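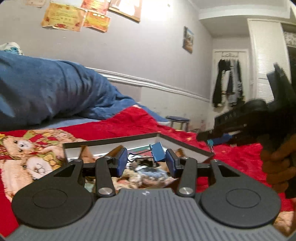 Why does a magnet stick to the fridge?

Have you ever wondered how a fridge magnet holds up your best drawing, day after day, without a drop of glue? It's a lovely thing to wonder about, and to find the answer we have to think very small indeed.

Inside a piece of iron there are more tiny bits, called atoms, than you could ever count, even if you started now and never stopped for tea. Each iron atom behaves like a little magnet all by itself, with a north end and a south end.

Neighbouring atoms like to point the same way, so they form groups. Scientists call these groups domains. In an ordinary iron nail one domain points up, the next points sideways, another points down – a bit like a playground full of children all looking in different directions. Their pulls cancel out, and the nail doesn't feel magnetic at all.

Now bring a strong magnet close. The domains that already point the right way grow bigger, and the others shrink or swing round to join in. For a while, the nail is a magnet too!

Try it yourself

You will need a bar magnet, an iron nail, some steel paper clips and a grown-up to keep an eye on the sharp end.

1. Touch the nail to a paper clip. Does anything happen?
2. Stroke the nail with one end of the magnet 20 times, always in the same direction, lifting the magnet away at the end of each stroke.
3. Touch the nail to the paper clip again. How many clips can you pick up in a chain?
4. Tap the nail firmly on a table a few times and have another go. The knocks can jiggle the domains out of line, so you may find your nail has grown weaker.

Please keep magnets away from bank cards, and never put them in your mouth.

Written by Siobhán Lynch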